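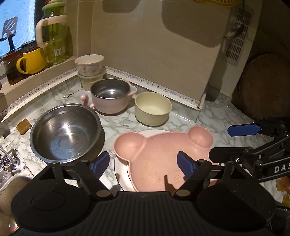
The poster of message 1555 wants to know whether a second coat of sealer would have stopped the dull rings next to the sink, and whether the fabricator should be asked to come back and apply one. My answer to both is no. Full text quoted for those who read the list by digest:

> We have white marble on the perimeter counters, polished, installed last October by Krishnan. The slab was sold as Flornia. They sealed it on site with Murnulico and left us the rest of the bottle.
>
> There are now 7 dull marks near the sink. Most are rings, one is a smear. They do not wipe off. Dish soap does nothing, a baking soda paste does nothing, and the poultice I tried overnight left the area looking a little worse. In flat light you can't see them. With the window behind them they are obvious.
>
> Water still beads on the surface, including on the marks. So is the sealer working or not? Should I put on another coat, or is this a warranty problem? I would also like to know if there is something stronger that goes on like a varnish.
>
> One more thing. There is a darker patch behind the faucet that comes and goes. I assume it is the same problem.

There are two separate problems in there, and they need to be kept apart.

**Etching**

The dull marks are etches. Marble is mostly calcium carbonate, and acid dissolves calcium carbonate on contact. What you see is a shallow patch where the polish has been eaten off and the surface scatters light. The color has not changed. That is why the marks disappear in flat light and show up against a window.

Lemon juice, vinegar, wine, tomato and most descaling products will all do it. A ring usually means the bottom of a glass or a bottle. A smear usually means a cloth.

An impregnating sealer sits in the pores below the surface. Its job is to slow liquids on their way in, and the bead test measures that and nothing else. The crystal faces at the top are still bare stone, and they will react with acid whether there is one coat underneath or several. The beading you report means the sealer is doing its job. The marks mean somebody put acid on marble. Both are true at once.

A poultice is for stains. It pulls something out of the pores, and an etch has nothing in it to pull out. Some of the powders sold for rust are acidic, so check the label on yours. If it lists an acid, that would account for the area looking worse.

**Dark patch behind the faucet**

I read this one as water. If it comes and goes, it is moisture getting into the stone and drying out again. The usual source is a failed bead of caulk under the faucet base, or the edge of the deck hole, which fabricators often leave unsealed. Look at it from below with a flashlight after running the tap. Dry the area, keep it dry for several days, and see whether the patch fades all the way. If it does, recaulk and stop there. If a yellow or brown tint stays behind, you may have iron in the stone oxidizing, and that is a harder problem which I would take to a stone restorer before trying anything at home.

Do not seal over a damp patch. You will slow the drying and learn nothing.

**Repair**

For light etches on polished marble, the normal home repair is a marble polishing powder worked with a damp felt pad. Outline, assuming the marks can be seen but barely felt with a fingernail:

1. Wash the area with a neutral cleaner, rinse and dry.
2. Try the powder on a spot behind something that never moves. Look at it against the window before going further.
3. Wet the etch, add powder, and work it with the pad until the slurry thickens. Keep it wet. Don't lean on it.
4. Remove the slurry, rinse well, dry, and check from a low angle.
5. Repeat once if needed. If 2 passes have not brought the gloss back, stop. The etch is too deep for powder and has to be honed with abrasives first.

Oxalic acid is an active ingredient in many of these powders. They are made for the purpose and they work, but read the safety sheet, wear gloves, and keep food and dishes off that stretch of counter until it has been rinsed. Reseal the repaired area afterward.

Honing by hand over a small area tends to leave a dish in the surface. You will feel it with your palm and see it in the reflection of the window. I have done this to my own counter and would pay a restorer next time.

**Changing the finish**

The other route is to have the whole run honed matte. This doesn't make the stone any more resistant. It lowers the contrast between an etched area and the rest, so the marks read as general wear. On a white slab with gray veining the change is easy to live with. On dark marble it is less successful, and etches tend to show up as light spots.

My own counter was honed by a shop here in Estdale after the second winter. I have since added plenty of new etches and can find a few of them if I look.

**Coatings**

As for something that goes on like a varnish: yes, there are topical coatings, and there are films. Both put a physical layer between acid and stone, so both do stop etching for as long as they are intact. The cheaper coatings scratch, and hot pans can mark them. Once damaged they usually have to be stripped over the full area — spot repairs show. Films hold up better, but there will be seams at the sink and at the corners, and they should be installed by someone who does it for a living.

I would not put a film on any counter with an unresolved moisture problem. Deal with the faucet first.

**Warranty**

I can't speak for Krishnan's paperwork. The terms I have read for sealers cover staining and exclude etching in plain words, usually on the second page. The caulk at the faucet may be a different matter if they set the faucet. Ask about that one and leave the rings out of the same email, or you will get a single answer covering both.

**Related threads**

Message 291 in the archive has a long discussion of felt pads on a drill versus by hand. The advice there on pad speed is sound. The advice on using car polish is not, and it was withdrawn further down the thread, so read to the end.

If you do the faucet check, please post what you find, along with the ingredient list from the poultice. Also say whether the smear runs in the direction you normally wipe. If it does, I'd look at the spray cleaner next — several of the "natural" ones are vinegar with a fragrance added.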